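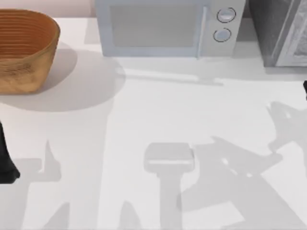
Simulated two-arm kitchen setup: left gripper freezes halfway to the basket, no error shown

Posted in Home and Hobby Robotics > Simulation

Mererid Vaughan

Hi all, long-time reader, hardly ever post. I've been stuck on this since April and I'm hoping somebody has met it before.

I've got a simulated kitchen worktop with two arms, one either side, and the usual bits along the back (woven basket on the left, microwave in the middle, a dark box-shaped appliance on the right). The job is dull. Left arm reaches for the basket, gets hold of the rim, drags it towards the middle. Right arm stays out of the way until the basket has stopped, then comes in and steadies it. I'm running it in Soser with the Erkness arm pack, and the planner is the one that came with the pack. I haven't touched its settings apart from the speed limit, which I turned down because I like to be able to see what's going on.

What goes wrong is that the left arm comes in from the side, gets part of the way over the worktop and just stops. Doesn't drop, doesn't shake, doesn't back off. The clock keeps running and the right arm sits there waiting like it's supposed to. After 33 seconds the run ends itself and the log says "finished". Finished! Nothing's been picked up!

If it did this every time I could probably live with it, because I'd have something to poke at. But it doesn't. I can do a whole evening of runs with no trouble and then get a bad patch where it freezes on nearly every go. Restarting Soser seems to help, but I wouldn't swear to it.

Things I've tried so far:

Turning the speed limit back up to where it was. It freezes just the same, only it gets there sooner.

Moving the basket further in from the left-hand end of the worktop. I thought this had cured it, and I went to bed very pleased with myself. It hadn't.

Swapping the arms over so the right one does the reaching. That never froze, but it can't get to the basket properly from over there, so I'm not sure it proves anything.

Reinstalling the arm pack. No change.

Making the worktop plain white and taking off the speckled pattern I had before, in case it was a drawing problem. No change, though I must say it looks a lot tidier and the shadows are easier to follow.

The tool on the worktop, the pale grey T-shaped thing, is left over from an older job and nothing is supposed to touch it. I did wonder whether it mattered but it's nowhere near the basket.

My real worry is that I've promised to help my brother-in-law set up a proper arm in his workshop later on, a second-hand Vermeulen, and I'd planned to use the same planner. An arm on my screen that stops dead and says "finished" is a nuisance. A real one doing that is something else, because he's exactly the sort of person who'd see "finished" and put his hand in.

Any ideas welcome, and please assume I know less than you think I do.

plamura_fan

Had this on an old version, reinstall and it goes away. Also check your graphics driver, mine was ancient and everything got better after I updated it. Shadows can slow a run down loads as well so maybe turn them off.

Mererid Vaughan

Thanks, but I've already reinstalled (it's in my list). I turned the shadows off last night after reading this and it still froze, so I've put them back on. The driver is up to date.

Jarmo Saarinen

I think you've got 2 separate problems here, and they're hiding each other. I had something very close to this and it cost me a good part of a winter, so I'll put down everything I remember.

First, the freeze. I don't think it has much to do with the basket. Open the collision view (it's under the same menu as the camera views) and look at the shapes the planner uses for your objects, which aren't the same as the ones you see. When you import something thin with a long handle, the default is to wrap one big box round the whole lot. So your T-shaped tool may look like a slim thing lying flat, but to the planner it could be a fat slab, and if the import went badly the slab can be a good deal taller than the tool as well. Mine was a long spoon and its box came up nearly to the elbow of the arm!

Now the planner has to keep the whole arm clear of that slab, forearm and all, and it's the forearm that catches people out. You're watching the gripper go for the basket and thinking there's loads of room, and meanwhile the rest of the arm has got nowhere to bend. It starts off on a path that's only just allowed, gets partway, checks again, decides it isn't allowed after all, and holds where it is. The planner picks its starting guess at random, so some evenings you'll be lucky and some you won't. That would fit your bad patches, and I suspect the restart helps simply by giving you a fresh set of guesses.

It would fit moving the basket too, at least partly. You changed the path a little and had a run of luck.

So here's what I'd do, in this order:

Take the tool out completely and do a decent number of runs. Leave everything else alone, speed limit included.

If the freezing stops, put the tool back and change its collision shape from "single box" to "parts". You'll get one piece for the head and one for the handle, and both should sit close to what you see on the screen.

If it still freezes with the tool gone, have a look at the basket. Open-topped things can be imported as if they were solid, and then the planner thinks there's no inside for a finger to go into. You'd normally expect it to stop closer to the rim in that case, though, so I'd bet on the tool.

Write down the random seed for any run that freezes. It's in the log near the top. Without it you can't play the same failure twice and you'll end up guessing, like I did.

Second problem, and please don't skip this one. "Finished" in the log only means that the run has ended. It doesn't mean the job was done. The arm pack has a time limit, and when the time's up it closes the run and writes the same word it would write after a perfect pick. There's a separate result line but it's switched off in the default settings. Turn on "report outcome" and you should get "timed out" or "goal reached" after it. I'd also add a check of your own at the end that looks at whether the basket has moved. Mine is a couple of lines and it's caught more silly mistakes than anything else I've written.

About the workshop. An arm that is holding still is still powered, and it may be waiting to try again. Mine on the screen sat frozen for ages once and then set off at full speed when a new guess happened to work. I was drinking coffee at the time and it made me jump, and that was only a picture on a monitor. With a real arm I wouldn't let any message on the screen decide when it's safe to reach in. Your brother-in-law wants a stop button he can hit without leaning across the arm, and a habit of cutting the power to the arm every time before his hands go anywhere near it. Read the manual that belongs to that arm as well. Second-hand ones sometimes arrive with the stop circuit bridged by whoever had it last, so have somebody who knows electrics test it before you run anything - I mean before the very first move.

Mererid Vaughan

Oh my goodness, the box! I've just opened the collision view and there's a great lump standing up out of the worktop where the tool is. I'd never once looked in there. I feel a bit daft but also hugely relieved.

I took the tool out and did runs all evening, and there wasn't a single freeze. Then I put it back as "parts" and got one, which was annoying, but I had the seed this time. Played it again with "report outcome" switched on and it said "timed out", so that half works just as you said. I think the handle piece is still too tall, and I'm going to shrink it by hand tomorrow and run that seed again.

I've rung my brother-in-law about the stop button. He says his arm has one, round the back. I've told him that isn't good enough and he's going to move it to the front of the bench before I come over.

Jarmo Saarinen

Good! Check the handle's height in the import settings too, mine had been doubled there and kept coming back every time I reloaded. Post the seed if it freezes again and I'll try it on my setup.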